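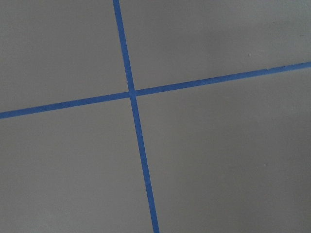

Subject: Re: [cell-users] Near arm stopping early on the tray task

Hello all,

Thank you so much for the replies to my last message, and apologies for going quiet. I did want to read them all properly first, and then we had the Hokeck visit, which ate up rather more of the week than I'd planned for!

On May 20, 2024 a list member at Haugen wrote:

> We had something very like this in January. Both arms would run
> happily on their own, but as soon as they shared the middle of the
> table one of them would drift. Have you checked whether the base
> plate has moved? And please tell us you aren't clearing the stop
> and carrying straight on.

Well, I'm a bit ashamed to say that we were doing precisely that, at least to begin with. The fault comes up as a collision stop on the near arm, always on the way down to the tray, and the log from the Latness job has it 20 times in 165 runs. The first few looked like a touchy force limit, so we cleared them and carried on (I know, I know). Then one morning the gripper came down on the rim of a bowl and kept pushing until I hit the red button. The bowl survived and so did the fingers, but it gave me quite a fright, and I've not let anyone run the pair unattended from that day on.

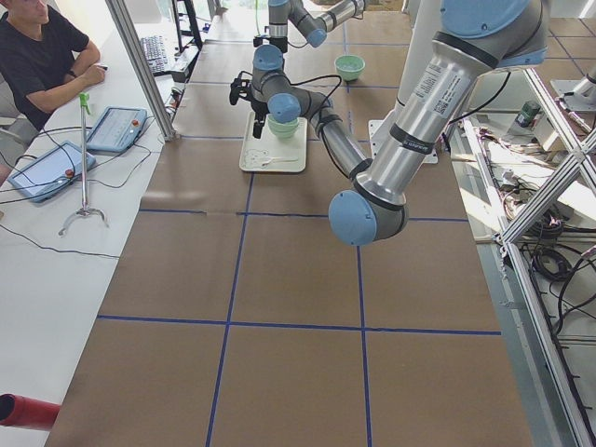 As for the base plate, you may well be right. I went back through the saved positions, and everything up to run 107 lands where it should. After that the near arm is out by 2 millimetres, always in the same direction, and it never comes back. A knock would do that, I suppose, or a bolt working loose. What puzzles me is that the far arm shows nothing at all, and the two were set up against the same marks.

For now we've gone down to quarter speed, one arm moving at a time, with a person sitting within reach of the stops the whole while. It's dreadfully slow, but I sleep better. I've also asked that any collision stop gets written in the book before it's cleared, even the silly ones.

Could I ask two more things of you kind people? Did your drift at Haugen come back after you tightened the plate, or was that the end of it? And is anybody else here still on the old Tinier calibration routine? I have a nagging feeling it keeps the last good offset when it fails, without a word to anyone, and I'd love to hear from someone who has looked into it.

Thanks again, and sorry to have gone on so long,

The day-shift end of the bench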